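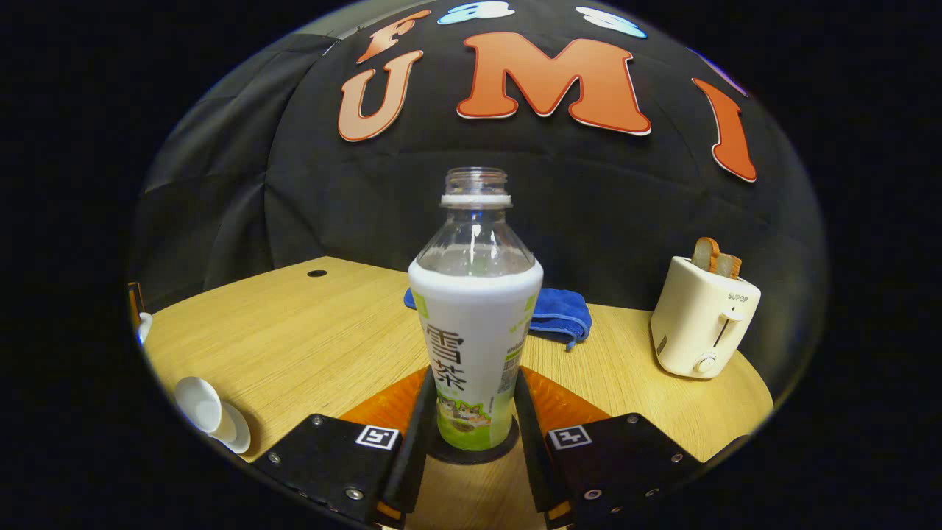
December, started 8.40, bench by the window

Cold-brew shelf trial, second go. Writing this up before Amarachi gets in so that my own view is on paper before hers gets mixed with it.

The claim we're testing is Dariusz's, that tea steeped cold overnight keeps its flavour longer in the fridge than tea brewed hot and chilled. He got it from the Luvura people, who sell a steeping bag and would very much like it to be true. Their leaflet has a graph with no numbers up the side. I asked for the numbers and was sent the leaflet again.

Method, same as the first go except where noted. Green tea from the Fancombe tin, one batch, mixed in the big bowl before weighing. Eight jars, four cold and four hot. Cold jars sat in the fridge overnight with the leaves in, then strained through the fine sieve. Hot jars brewed at 80, strained after three minutes, cooled in the sink, lids on, into the fridge. Tap water through the filter jug for all of them. Last time Iwona used the jug for hers and I used the tap straight, which neither of us noticed until we'd argued about the results for most of an afternoon. I've crossed the first go out in the other book. Please don't quote it.

Tasting is blind this time. Teresa put the letters on the jars and has the key in her coat. She doesn't like green tea and isn't tasting, so she can't lean either way.

10.15. First tasting, jars a day old. Tasters: me, Iwona, Amarachi, Maja. Dariusz asked to join and I said no, he's too keen. He took it well enough.

Scores out of ten for freshness, bitterness and "would you finish the cup". I'm not convinced freshness means anything. Iwona thinks it means grassy. Maja thinks it means not stale, so a cup of water would do well. We agreed to go with grassy and I've written it at the top of each sheet. Bitterness is better behaved, we were mostly within a point of each other, apart from jar F, which Maja scored two and I scored seven. I'd had coffee. Should have said so. My F score stays in with a note.

Guesses at which were cold-steeped, before looking at the key: I got five right out of eight. Amarachi got six. Iwona got four, which you could do with a coin. Maja wouldn't guess.

So on day one the difference is there if you squint. The cold jars are less bitter, I'll give Dariusz that, but that's a matter of brewing and says nothing yet about keeping. He has already told Zunska on the phone that it's "looking good". It isn't looking like anything. It's one morning.

11.30. Colour. Held the jars against white card by the window. The hot ones are a shade more yellow, and I would have called that ageing if I hadn't known they started out that way. We have no day-nought colour to compare against, my fault, it was on the list and I skipped it. Amarachi suggests making one fresh jar of each on the last day and setting them beside the old ones. Good idea, costs us nothing but leaves. Adding it.

Fridge thermometer read 8 on the top shelf. Too warm, and warmer than the bottom. Moved all the jars down to one shelf, and they'll be swapped left to right each morning. Whoever opens up does the swap and initials the sheet on the door.

14.05. Iwona dug out the Grabowska notebook (her aunt's, from the tea room) which says cold tea is "good until the second evening and then for the plants". No brewing method given. I trust this more than the leaflet, which is not the same as trusting it.

Also went back to the 1,586 figure Dariusz keeps quoting. It's the number of customers who told Luvura they were pleased. Pleased with the bag, as far as I can see. Nothing about how long the tea kept, or whether they had tried it any other way.

Leaves left in tin: 35 g. Enough for the two fresh jars and one spare, no more, so nobody is to make themselves a cup out of it.

To do:
Tasting two tomorrow at the same time, no coffee beforehand, that means me.
Ask Teresa to re-letter the jars overnight, Maja says she'd know F anywhere now.
New batteries for the fridge thermometer before I believe that 8.
Tell Dariusz to stop ringing Zunska until we've opened the key.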